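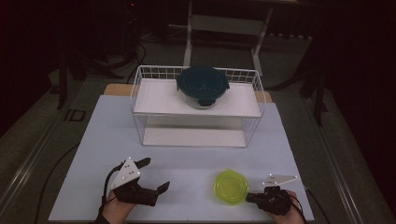
Le poste de démonstration un mardi matin : une pince dans chaque main, la boîte en verre sur son panier retourné, et le couvercle vert qui attend son tour.

Bon, je vous avais promis des nouvelles du boulot, les voilà ! Depuis le mois de novembre, je passe une bonne partie de mes journées à ranger des boîtes de cuisine pour un robot. Enfin, à lui montrer comment on les range. Ma mère continue de dire à ses voisines que je suis « dans l'informatique », et je la laisse faire.

Le principe chez Trullow est assez simple à raconter. On prend une pince noire dans chaque main, on exécute la tâche du début à la fin, et le système de suivi enregistre où se trouvent les pinces à chaque instant grâce aux plaques blanches à petits points fixées dessus. Ensuite, tout ça part chez les collègues qui font l'apprentissage, et eux seuls savent ce qui se passe là-dedans (j'ai demandé, on m'a répondu avec un tableau blanc entier, j'ai hoché la tête).

La tâche du moment s'appelle Menberg, je n'ai jamais su pourquoi. Il y a le panier en grillage blanc posé à l'envers, qui sert d'estrade, une boîte ronde en verre avec un couvercle bleu-vert foncé à quatre languettes, et un couvercle vert citron translucide à plat sur le plateau. Il faut saisir la boîte, la descendre, défaire les languettes, échanger les couvercles et remettre le tout sur le panier. Avec les doigts, un enfant fait ça en regardant ailleurs. Avec deux pinces à deux doigts, j'ai mis une matinée entière avant d'en réussir une propre.

Le pire, c'est le couvercle vert. Il est plat, il glisse, et il faut l'attraper par la petite languette du bord. Si on arrive trop à la verticale, la pince tape le plateau. Si on arrive trop couché, on pousse le couvercle jusqu'au bord de la table et on recommence. J'ai fini par trouver un angle qui me convient, le poignet droit un peu cassé vers l'intérieur, le coude levé, une position ridicule mais qui marche presque à tous les coups. Angus Dunbar, avec qui je partage le poste, fait exactement l'inverse et il est plus rapide que moi, ça m'agace énormément.

Et puis il y a les câbles ! Un par pince, qui repart vers le bas, et qui s'accroche au rail de la table dès qu'on tourne un peu trop. La première semaine je tirais dessus comme sur la laisse d'un chien. Maintenant je donne un petit coup de hanche pour les écarter avant chaque prise, sans même y penser. J'ai fait le même geste dans ma cuisine dimanche dernier, devant l'évier, avec une éponge.

Côté chiffres, puisque mon frère me le demande toujours : l'objectif pour Menberg est de 1294 démonstrations à nous deux. J'en ai fait 275, dont 140 rien que sur les deux dernières semaines, depuis qu'on a le droit de changer la position du couvercle soi-même entre les prises au lieu d'attendre la consigne à l'écran. Les ratées comptent à part. On les garde quand même, avec une étiquette, et j'avoue que je préfère ne pas savoir combien j'en ai.

Ce que je n'avais pas prévu, c'est à quel point il faut ralentir. Au début je voulais aller vite, je faisais des gestes jolis, je changeais d'avis en route. À la relecture c'était illisible, la pince hésitait, repartait, revenait. Depuis, je décide tout avant de bouger et je me tais pendant la prise (ceux qui me connaissent mesureront l'effort).

La semaine prochaine on attaque Carix, avec des bocaux à visser. Angus a déjà essayé, il est revenu en se massant le pouce. Je vous raconte dès que j'ai ouvert le premier.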